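Teleoperating a Simulated Gripper From the Wrist View: How I Record My Demos

I've had a few people ask how I record demonstrations in simulation when the only thing on my screen is the wrist camera. Fair question! Most tutorials give you a nice overhead view and a joystick and send you on your way. But if your policy is only going to see what the wrist camera sees, I think you should learn to drive from there too. It's miserable for an afternoon and then your hands just sort of get it.

I'm assuming you already have an arm and a parallel gripper loaded in your simulator, and some kind of handheld controller hooked up. I use a Mukari controller that I bought secondhand (the trigger squeaks, it's fine) and a little recording script called Pralton. Swap in whatever you have.

Step 1. Turn the speed down. Further than that. I map a full push of the stick to a very slow crawl, and I keep rotation even slower than translation. If you twist the wrist quickly, your whole view swings and you lose track of where the table went. Save the fast setting for when you can drive the slow one without thinking.

Step 2. Pick your frame of reference. You can move the hand in world axes or in the hand's own axes. From the wrist view, use the hand's axes. Push forward, and the hand goes where the fingers point. I started out in world axes and kept steering sideways into things every time the wrist was tilted.

Step 3. Spend some time with the recorder off. Open the gripper, close it, roll the wrist, tip it, and watch how the edges of the table slide around in your view. You want to get to the point where a steep diagonal edge says "I'm rolled over" to you right away. My rule is that I don't record anything until I can get back to a level view from a bad tilt without stopping to think which way to push.

Step 4. Set up the recorder. Pralton saves the hand pose, the gripper opening and the camera view together. Check that all three start at the same moment. My first batch had the gripper signal lagging behind the video, and I didn't notice until I'd recorded 75 runs. Into the trash they went. Play back your very first run before you make a second one, please!

Step 5. Drive in segments. I break every run into look, line up, approach, close, lift. During "look" I tilt the hand around until I've found the thing I'm after. During "line up" I only rotate. During "approach" I try to only move forward. Mixing them is allowed once you're good, but clean segments are much easier to learn from, and much easier to trim later.

Step 6. Go in with the fingers wide open. With flat things like cards and photos, it's very tempting to start closing early, and then you nudge the card away with a fingertip and spend the next minute chasing it. Get the card between the fingers, stop, then squeeze. That little stop costs you nothing, and you can cut it down afterward.

Step 7. Keep some of the ugly runs. If I drift off and then recover, I keep it. If I drift off and panic, I delete it. Romain Lecomte, who got me into all this, keeps everything and tags it later, and his folders are a horror, but his policies do recover better than mine did in the beginning. So now I tag too: "clean," "recovered" and "no." My current set has 775 runs, and 664 of them made it through tagging.

Step 8. Watch your runs back at double speed. Jerky driving really jumps out when it's sped up. If the view shakes all the way through the approach, your dead zone is too small. Raise it a notch and try again.

A few views from the wrist while I was driving:
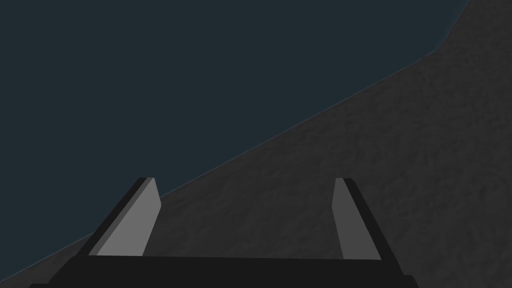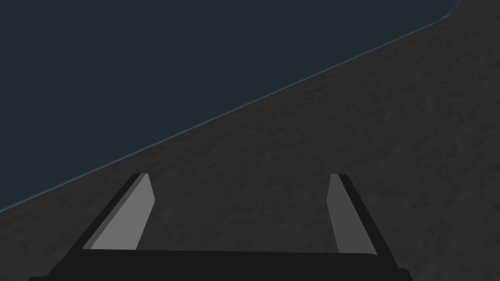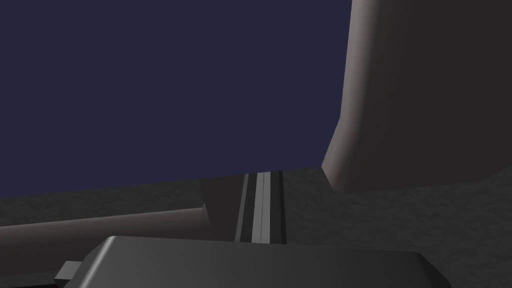
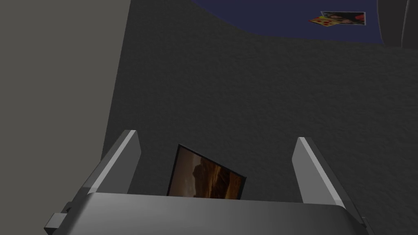 Trokier, February

The last one is the kind of view I want before I slow right down for a grab. The desert photo is in the gap but closer to the left finger, so I'd shift the hand a touch to the left to center it before squeezing. In the first two there's only tabletop texture and flat blue to steer by, plus that thin light line between them, and that line is what I use to judge my roll. Practice on views like those. They're dull, but if you can hold the hand steady with so little to look at, the busy ones feel easy.

Next up I want to write about trimming the pauses out without making the motion look choppy. I have a script for it called Orbán that works on most of my runs and mangles the rest, so give me some time with that. If you're using a different controller and found good speed settings, send them over and I'll add them to the page.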